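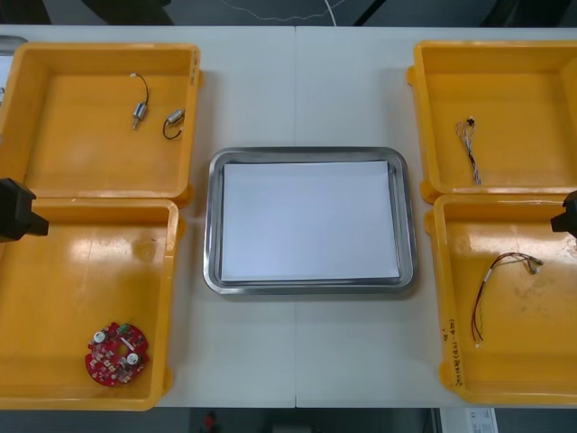
Dulmont College will let undergraduates major in historical linguistics beginning next fall, the first new humanities major the college has approved in 20 years. The faculty voted for the program in May, and the college released the details on 10/08/2021. Students will study how languages change over time, with required work in at least one ancient or medieval language and one living language that descends from it or from a close relative. Much of the introductory course is sorting: students are handed lists of words and told to put them into families, in much the way small parts are set out in yellow bins on a white table, two to the left and two to the right, before anyone tries to build something from them. Only after that do they begin to work out what the parent language may have sounded like.

Until now, students at Dulmont who wanted to follow this line of study had to piece it together from courses in classics, English, anthropology and modern languages. Some did so under the college's independent concentration rule, which requires a written proposal, a faculty sponsor and a review at the end of each year. The new major removes those steps. It will be housed in the classics department for its first years and moved to a separate office in Ilgate Hall when renovation of the second floor is finished.

The program has 3 tracks. The first covers Latin and the Romance languages. The second covers the older Germanic languages, including Old English, Old Norse and Gothic. The third, which the college calls the open track, lets a student choose any language family for which Dulmont or a partner school can offer enough teaching. Students must declare a track by the end of sophomore year, though they may switch once without losing credit.

All majors will take a shared set of four courses. They are an introduction to language change, a course in phonetics, a course on writing systems, and a seminar on reading damaged or incomplete texts. The last of these has been taught twice as an elective and had a waiting list both times. It uses photographs and copies of inscriptions, parish records and merchants' letters. Students prepare their own readings of a text and then compare them with published editions.

Beyond the shared courses, each student will complete six courses in the chosen track and a senior project. The project may be a research paper, an annotated translation, or a glossary prepared from original sources. A glossary has to come with an essay explaining how entries were chosen and how uncertain readings were handled. Translations need a commentary on the grammar of the original.

Part of the program grew out of work on the Cârstea collection, a group of letters, account books and sermon notes that came to the college library as a gift and stayed mostly uncataloged for years. The papers are written in Romanian, Latin and German, with a few items in Church Slavonic, and the earlier Romanian pieces use the Cyrillic alphabet. Students in a summer course began transcribing the account books, which record payments for salt, candles, cloth and the repair of wagons. The library has since posted the first transcriptions on its website, and the rest will follow as they are checked.

The account books have been useful in teaching, according to the proposal that went before the faculty. Their vocabulary is limited and repeats from page to page, so a beginner can make progress within a few weeks. The same goods appear under different spellings, sometimes on facing pages, and students learn to ask whether a change in spelling reflects a change in speech, a different clerk, or plain haste. The sermon notes are harder and will be kept for advanced courses.

The library will also give majors access to Javen, a search tool built by its own staff for the collection. Javen lets a reader look up a word form and see every line in which it has been transcribed, along with a scan of the page. It does not translate, and it does not correct spellings. Students who find a mistaken transcription can mark it for review, and a librarian compares the reading with the original before any change is made. The tool will be open to readers outside the college at a later date that has not been set.

No new building or large equipment purchase is part of the plan. The college will hire one full-time faculty member in historical linguistics and will pay for a visiting lecturer in alternate years. The search for the full-time position is already open, and applicants with a background in any language family will be considered. Existing faculty in classics, English and German will teach the remaining courses. Two electives in classical literature will be offered less often to free up teaching time, a point that drew questions during the faculty debate. The department has said that students already majoring in classics will be able to take both before they graduate.

Another question in the debate concerned demand. Enrollment in beginning Latin at Dulmont has held steady, while enrollment in ancient Greek has dropped. Supporters of the major said that many students come to old languages through an interest in their own, and that the introductory course in language change draws from biology, computer science and music as well as from the humanities. Opponents asked whether a minor would serve those students well enough. The final proposal includes both a major and a minor. The minor requires two of the shared courses and three others.

Study abroad will be encouraged but not required. Students on the Romance track may spend a semester at any of the schools in Italy, Spain or Romania where Dulmont already has an exchange agreement. Students on the Germanic track may apply to a summer manuscript course. Financial aid will carry over to semester exchanges under the usual rules. Aid for summer courses is awarded separately, and students must apply for it through the dean's office.

Current first-year students and sophomores may declare the new major as soon as the forms are available from the registar's office. Juniors may petition to do so if they have already finished at least two of the shared courses. Courses taken at other colleges will be reviewed one by one, and students are asked to bring a syllabus to the meeting.

The classics department will hold an information session in the main reading room of the library, with several of the Cârstea account books on display. A list of next year's courses, including meeting times and language prerequisites, will be posted outside the department office and on its web page before registration opens.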